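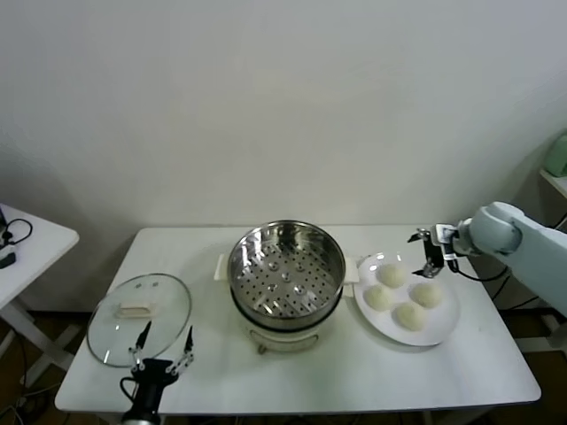

Mendeck, March 23, 2024

Cell check, two-arm table, steamer and buns task. Form rev 11. Comments typed in as I went, so excuse spelling. OK = fine, FIX = needs doing before next run, NOTE = read it.

Before power

1. E-stop buttons, both, pressed and released. OK. The one nearer the door is stiff. Still trips.
2. Floor tape marking arm reach, whole and readable. FIX. Peeling at the Murthy side corner, tape is in the drawer.
3. Walkway clear to the door, 25 inches minimum. OK.
4. Cables kept off the floor and out of arm reach. FIX. Cabling on the floor under the side table. Coiled cable on top of the side table is okay for today but wants a hook. Asked for hooks in September.
5. Cable slack at the wrist, right arm. NOTE. Loops hang down toward the right side of the table. Run the full reach at slow speed and watch for a snag on the plate rim. Tie back if it comes within a hand's width.
6. Shelf items pushed back from the edge. NOTE. Light green thing up on the right, push it back or take it down. Shelf is not storage when the arms are on.

Table setup

7. Table level, does not rock. OK.
8. Top wiped, no crumbs or grease. OK. Glossy top, glare from the ceiling light. If the vision check drops lids, try the light at half before you retrain anything.
9. Steamer in the center, basket seated on the base. NOTE. Press down on the rim by hand, both sides. I can see a gap between basket and base and don't know if that is how this model sits. Check the manual – the paper one, not the Sovel wiki page.
10. Basket empty at start. OK.
11. Lid flat on the left, knob up. OK. Glass, so look it over for chips round the rim every time. Chipped lid goes in the bin, no tape, no exceptions.
12. Plate on the right, four buns, none touching the edge of the table. OK. Buns are for handling only. Not to be eaten after, put the sign up.
13. Steamer unplugged unless the run sheet says heat. OK, checked at the outlet. Heat runs need a second person in the room, same rule as before.

Arms

14. Gripper fingers tight, no play. OK right. FIX left, one small screw turns by hand. Torque it and write it in the log.
15. Finger force set to the soft food limit, setting 918 on the Mikard panel. OK. Last shift left it on the default, please put it back when your done.
16. Start pose clear of all items. NOTE. Right gripper is very low over the back bun and the plate rim. Rule is a hand's clearance at start. Raise the start pose and save it, dont just jog it up.
17. Left gripper open and clear of the lid. OK. Keep it slow over glass, speed cap below.
18. Speed cap with people near the table, 100 mm per second. OK, tested with the arm moving away from me.
19. Both arms stop when one stops. OK. Roughly half a second behind on the left, same as last check, inside the limit.

During the run

20. One operator, one hand free for the stop.
21. Hands out of the tape line, even to straighten the plate. Stop first, then reach.
22. Dropped bun – leave it till the run is stopped.
23. Dropped lid – stop, power off, gloves, dustpan. Look in the basket holes for glass. If you can't be sure its clean, replace the basket.

Result: hold. Items 2, 4, 14, and 16 to close first. 5, 6 and 9 can be done same time. Recheck with this form, not a new one, add the initials next to each line.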